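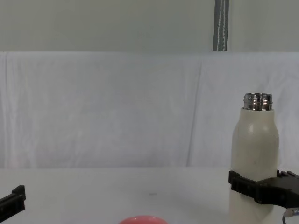
The harvest accounts for the manor of Mestthorpe say a good deal about what the reapers ate and very little about what they drank from. Bread, cheese, herring and ale are entered year after year, with the cost of each. The vessels hardly come up. We know from other sources that field workers in the later Middle Ages carried drink in a costrel, a small flask of leather, wood or pottery with loops at the shoulders for a cord. The shape is not so far from a present-day drinking bottle, with a body that narrows at the shoulders to a short neck. The difference is in the closing. A cream-colored bottle with a threaded metal neck is made to take a screw cap, and a costrel had a plug of wood or a twist of cloth pushed into a plain hole. Plugs got lost, and one entry in the roll pays a penny for "stoppers for the flasks in the autumn." It is the only mention of flasks we have found.

The rest of this item is a report on where the reading of the roll stands.

What the roll is

The Mestthorpe roll is made up of parchment membranes sewn head to tail, covering a run of harvests in the fourteenth century. It was kept by the reeve, or more likely by a clerk working from what the reeve told him. The reeve had to answer to the lord's auditors for every bushel, and the account is laid out with that meeting in mind. Money received comes first, then money spent, then grain and livestock on the back. The auditors' corrections are written between the lines in a darker ink. They often cut the sum the reeve had claimed, and food for the harvest workers was one of the places where they liked to cut.

Our group has been working through the photographs of the roll at the Gyamfi Reading Room since August. We have finished 30 membranes. The back of the roll has been slower than the front, as the grain accounts are heavily abbreviated and the parchment is rubbed where it was rolled tightest.

What the workers ate

In the earliest accounts the food is plain. Barley bread makes up most of it, with cheese from the manor's own dairy and a quantity of salt herring bought at market. Meat appears only in small amounts, usually bacon or an old ewe that had been culled from the flock.

Later in the roll this changes. The bread is made partly and then mostly from wheat. Beef turns up, bought fresh, and the herring drops to almost nothing. The amount of ale goes up as well. In one year the auditors struck out three gallons and wrote "too much" beside the entry, but the following year's account claims even more and they let it stand.

The usual explanation for this sort of change is the shortage of labor after the plague. With fewer hands available, workers could ask for better terms, and food was easier to bargain over than wages once the law set limits on pay. The Mestthorpe figures fit that picture, though they don't prove it. Two of the membranes from the middle of the century are missing, and those are the ones we would most like to have.

Who was at the table

Food was given to different people on different terms, and the roll keeps them apart. Tenants who owed harvest work to the lord came for a fixed number of days, called boons. On some of those days they were fed and on others they had to bring their own. A "dry" boon meant that no ale was given. A "wet" boon meant that it was. Tenants were well aware of which was which, and there is a note of a dispute in which the tenants refused to come on the third day unless ale was provided.

The famuli, or permanent farm servants, were fed through the whole harvest. There were six of them at Mestthorpe in most years: four plowmen, a carter and a dairymaid. The dairymaid is listed last every time, and she is the only woman to appear in the account as a regular servant. Women do turn up among the hired reapers and binders, but usually without being counted separately. The clerk wrote "men and women" and gave one total.

There is also a goose. Several entries record a goose given at the end of the harvest, which was a common custom. In some places it was given only if no cart had been overturned on the way to the barn. The Mestthorpe clerk doesn't say whether any such condition applied.

The transcription

The text so far has been typed into Lilex, the word list and transcription file shared with the Trestska group, who are reading a similar set of accounts from a neighboring estate. Their clerk uses some of the same odd spellings, and comparing the two has settled several words we could not make out. One that had been read as "bowls" is now fairly certain to be "sheaves." We have corrected it throughout.

Some words are still open. The main one is a term that appears beside the cheese entries and seems to be a measure. It is always abbreviated to its first three letters, followed by a stroke. If you have met anything like it in dairy accounts from this period, please send a note of where you found it along with the full form of the word.

Members who want to try reading a membrane can ask for a set of copies at the desk. No Latin is needed to start with, as the same phrases come back in every account and a sheet of common abbreviations is supplied. Please use pencil on the copies and mark doubtful letters with a dot underneath. Finished sheets go in the tray by the door and will be checked against a second reading before they are added to the file.

The next stretch to be read covers the upkeep of the barn and the mill, including the purchase of a new millstone and the cost of carting it.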